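원격조종으로 토스트 작업을 가르치는데 시연 데이터가 너무 들쭉날쭉합니다

Dzifa Essien
2018년 5월 31일 목요일

안녕하세요, 늘 눈팅만 하면서 도움을 많이 받다가 처음으로 글을 올립니다. 말이 좀 길어질 것 같은데 미리 양해 부탁드려요!

저는 Numville이라는 작은 연구실에서 로봇에게 간단한 부엌일을 가르치고 있습니다. 지금 하는 작업은 토스트예요. 식빵을 토스터 슬롯에 넣고, 구워지면 꺼내서 쟁반에 놓는 것까지입니다. 사람한테는 눈 감고도 하는 일인데 원격조종으로 하려니 이렇게 어려울 줄 몰랐습니다 ㅠㅠ 조종은 저와 동료 Siobhán Moriarty 둘이서 번갈아 하고, 지금까지 시연을 200개 모았습니다. 손가락이 여러 개인 양손 구성으로도 해 봤고, 손목에 카메라가 달린 집게형 그리퍼로도 해 봤어요.

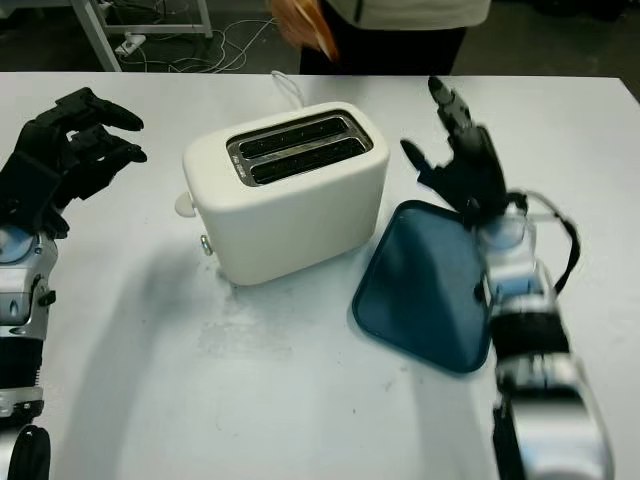
문제는 두 사람의 습관이 너무 다르다는 점입니다. 저는 빵을 든 채로 슬롯 위에서 한참 멈춰서 각도를 맞추고 내려가는 편이고, Siobhán은 비스듬히 들어가면서 중간에 각도를 고칩니다. 둘 다 성공은 하는데, 이걸 섞어서 학습시키면 로봇이 슬롯 위에서 머뭇거리다가 빵 모서리를 금속 테두리에 걸어 버려요. 지난번 평가에서는 20번 중에 성공이 절반도 안 됐습니다. 제 것만 골라서 학습시키면 조금 낫긴 한데, 이번에는 멈춰 있는 구간에서 로봇이 영영 안 내려가는 일이 생기고요.

한 사람 데이터로 다시 모으는 게 맞을까요, 아니면 둘이 방식을 맞춰서 계속 가도 될까요? 그리고 토스터와 쟁반 위치는 매번 바꾸는 게 좋은지, 처음에는 테이프로 고정해 두는 게 좋은지도 궁금합니다. 비슷한 작업 해 보신 분 계시면 작은 이야기라도 부탁드려요!

Teresa Mac Mathúna

반갑습니다, Dzifa 님. 글을 읽으면서 작년의 저를 보는 것 같아서 한참 웃었어요 (놀리는 게 아니라 정말 반가워서요!). 저는 컵을 걸이에 거는 작업을 오래 했는데, 좁은 데에 뭔가를 맞춰 넣는다는 점에서 고민이 거의 똑같았습니다.

우선 다시 모으실 필요까지는 없다고 봐요. 두 분이 한나절만 같이 앉아서 순서를 글로 적어 보세요. 저희는 접근, 정렬, 삽입, 놓기로 나누고, 정렬은 꼭 슬롯 바로 위 같은 높이에서 하기로 정했습니다. 손목은 정렬할 때만 돌리고, 내려가기 시작하면 절대 안 돌리기로요. 이렇게 정하고 나니 조종하는 사람이 달라도 궤적이 꽤 비슷해졌습니다. 이미 모으신 것 중에서는 이 순서에 가까운 시연만 남기고 나머지는 따로 보관해 두세요. 아깝다고 다 넣으시면 저처럼 두 주를 헤매십니다 ^^

멈춰 있는 문제는 아주 흔해요. 손이 거의 안 움직이는 구간이 길면 로봇은 가만히 있는 것부터 배웁니다. 학습 전에 그런 구간을 잘라 내시되, 그리퍼를 여닫는 순간까지 같이 잘리지 않게 조심하세요. 저는 그걸 모르고 통째로 잘랐다가 컵을 쥐지도 않고 들어 올리는 로봇을 만들었답니다. 조종하실 때도 생각은 빵을 집기 전에 다 해 두시고, 집은 다음에는 천천히라도 계속 움직이시는 게 좋아요.
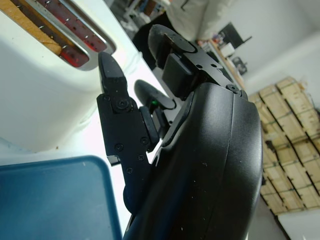
위치를 바꾸는 문제는 욕심을 조금 줄이시면 좋겠어요. 처음에는 토스터를 고정하고 쟁반만 조금씩 옮기시고, 성공률이 안정되면 그때 토스터도 살짝 돌려 보세요. 그리고 손목 카메라를 쓰신다니 화면에 뭐가 잡히는지 한번 꼼꼼히 보시길 권합니다. 열선이 켜져 있으면 슬롯 안이 저렇게 새빨갛게 보이는데, 꺼져 있을 때와는 그림이 완전히 다르잖아요. 넣는 동작을 열선이 꺼진 상태에서만 찍으셨는지, 꺼내는 동작은 어떤 상태에서 찍으셨는지 기록을 꼭 남겨 두세요. 게다가 손가락이 슬롯 가까이 가면 화면을 꽤 많이 가리니까, 정렬할 때 빵 아랫변이 보이는 각도를 두 분이 같이 찾아 보시면 큰 도움이 될 거예요. 잘되면 꼭 후기 남겨 주세요, 기다리겠습니다!

Malachy Ní Mhurchú

한 사람 걸로만 하세요. 저는 섞어서 잘된 적이 없습니다. 빵도 매번 같은 두께로 쓰시고요.

Sinéad Gilmartin

위에서 Teresa 님이 워낙 자세히 써 주셔서 저는 조금만 보탤게요. 두 분 다 맞는 말씀인 것 같은데, 저라면 새로 맞춘 방식으로 한 사람이 먼저 17개 정도만 찍어서 짧게 학습을 돌려 보고, 괜찮으면 다른 분이 합류하는 식으로 하겠습니다. 처음부터 많이 모아 놓으면 잘못된 걸 알아도 버리기가 참 어렵더라고요. (저는 시연 2180개를 모은 다음에야 카메라 시간이 어긋난 걸 알았습니다. 지금도 생각하면 속이 쓰려요.)

그리고 조종하는 분이 피곤해지면 티가 정말 많이 납니다. 저희는 6월부터 조종 시간을 짧게 끊고 교대하기로 했어요. 빵도 여러 번 쓰면 모서리가 부서지고 말라서 집을 때 느낌이 달라지니 넉넉히 사 두시고요. 꺼내는 동작은 슬롯에서 위로 곧게 다 빠진 걸 확인한 다음에 쟁반 쪽으로 옮기시면 걸리는 일이 훨씬 줄어들 겁니다. 응원할게요!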